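Household Products and the Claims Made for Them
Handout 5: Sugar, "Natural Preservation" and the Shelf Life Printed on the Jar
Posted August 22, 2024, by the course instructor

Read this before the session. It replaces the old handout on jam, which took too many makers at their word.

1. What is being claimed

Sugar keeps food from spoiling. That much is old kitchen knowledge and it is true, within limits. The trouble starts when the limits drop off the label. A jar of fruit spread from Amska says "preserved naturally with sugar." A Vemix syrup says "needs no refrigeration thanks to its natural sugars." Both statements sound like the same claim. They depend on different things, and the second one depends on something the label doesn't tell you.

When you meet a claim like this, ask first how much sugar there is compared with how much water. If the label won't say, the claim can't be checked from the label, and you should write that down as your finding. Students hate doing this. They want to finish with a yes or a no.

2. How sugar does it

Microbes need water they can get at. Sugar dissolved in water holds on to a good part of it, so less is available, and a cell sitting in strong syrup also loses water through its own wall. The term is water activity. It runs from 0 to 1, with pure water at 1. Most bacteria that bother us give up somewhere near 0.9. Many molds and yeasts carry on well below that, and a few yeasts that like sugar carry on lower still.

Notice what the term measures. It doesn't measure how wet the food feels, and it doesn't measure how sweet it tastes. A drink can be sickly sweet and still be a fine place for yeast to live. I have marked too many papers that say "high in sugar, therefore safe."

Notice also that slowing growth is a different thing from killing. Some bacterial spores sit in honey for a long time doing nothing, which is the reason honey is kept away from babies under a year old.

3. The Skokar example

Skokar sells a reduced-sugar strawberry jam and, for a while, stored it on the same shelf as the full-sugar one, with the same advice about keeping it after opening. The full-sugar jam was 64 percent sugar by weight. The reduced one was a good deal lower, and the company's leaflet gave no figure at all.

The leaflet did say that 800 customers had been asked and that most were "happy with freshness." Think about what this tells you. We aren't told how long the jars had been open, where they were kept, or who was asked and didn't answer. Being happy with freshness isn't a measurement of mold. If they had asked 3,000 people the same question, it would be the same weak question with a bigger number beside it.

4. Dry sugar

Students sometimes carry the argument about syrup over to sugar in a bowl, where it doesn't belong. Dry granulated sugar keeps because there is next to no water in it to begin with. No osmosis is needed to explain it. Its real enemies are damp air, strong smells and ants.

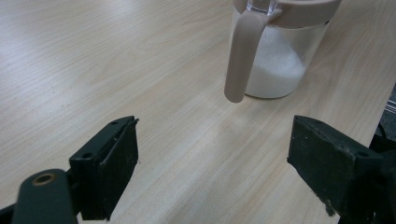
Granulated sugar in a clear jar. The heap slopes a little.

People will tell you that sugar "goes off" after two years. Ask them what grows in it. Kept dry and closed up, plain white sugar stays usable more or less indefinitely, and a best-by date on the bag is mostly about clumping and looks. Brown sugar hardens when it dries out, which is annoying and harmless.

Then there is the Kongkaew storage canister, sold with a "moisture-balancing lid" said to keep sugar "fresh three times longer." Longer than what? In which kitchen? Fresh by which test? I wrote to ask and got a brochure back. An ordinary lid that closes well would be the fair comparison, and the brochure compares it with an open bowl.

5. For the session

Bring one label from home that makes a keeping claim. Copy out the exact words, since a paraphrase nearly always makes the claim sound better than it is. Underneath, write what would have to be true for it to hold, and which of those things you could check yourself.

Keep it under 300 words. Don't test anything by eating it. Leave out "natural" unless you are quoting, and if you are quoting, say what you think the writer wanted you to hear.

Anyone who missed the water activity exercise should do it first, or section 2 will be hard going.

4 comments | 11 shares

Related handouts
Handout 2: Reading a Survey Nobody Should Have Run
Handout 3: Vinegar and the Word "Disinfects"
Handout 4: Salt, Ice and Old Advice
Handout 6: What a Best-By Date Promises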